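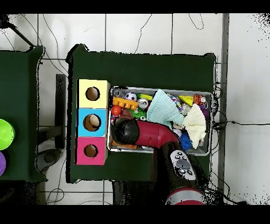
*The toy tray and the three boxes on the green cloth, September 2022.*

I want to defend the tray. By this I mean one shallow container where small toys lie together without order: balls, bricks, beads, a cloth, a tiger. In our parents' group at Bredum there is a strong opinion against it. Hedvig Lunde wrote in the newsletter that a child who looks into a mixed tray "sees only noise", and she would like every kind of thing to have its own labelled box. I respect Hedvig, and her own shelves are beautiful, but I think she is mistaken.

When I moved to this country I brought my daughter's toys in 3 bags, and for a long time we had no shelves. Everything went into a baking tray from my mother's kitchen. My daughter would sit before it and move her hand through it slowly, as one does in a drawer of buttons. She often came for one toy and left with another. I did not see noise in her face.

A label tells you what a thing is before you have touched it. For an adult this is practical. A small child, however, has not yet decided that a ball belongs with balls. Perhaps it belongs with the cloth, as something to be wrapped, or with the tiger, as its dinner. If we sort first, we have already done the most interesting part of the work ourselves and left the child only the putting away.

I do not say that there should be no boxes at all. Boxes with a round hole in the top are a different matter from boxes with a label. A hole asks a question -- will this fit? -- and the child can answer it with her hands. One coloured box in pink, one in blue and one in yellow beside a full tray is enough furniture for a long morning.

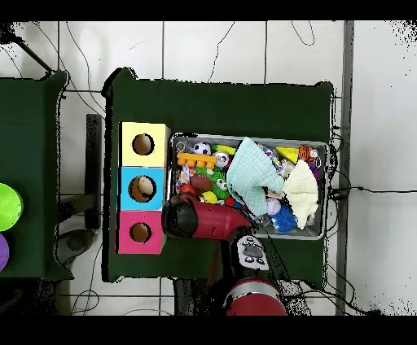
Soft things also deserve a word. Sudheer Annamalai, who is usually on Hedvig's side, asked me why I insist on cloths among the toys, when they only cover what is under them. But covering is what they are for. A knitted or waffled piece of cloth makes a small hiding place, and it feels so different from a plastic brick that the fingers notice both of them better.

The serious argument against me is tidiness. At Bredum we own 205 small toys according to the last list, and Hedvig is right that they wander. My answer is the rim. What is inside the rim is tidy, and what is outside must come home before lunch. A child of two can understand this rule, while I have met adults who could not understand the labels.

Elsa Nyberg has proposed that we try one shelf each way until the spring. I have agreed to it, but I would like the tray to stand on the low table and not on the floor behind the door, where it was last time.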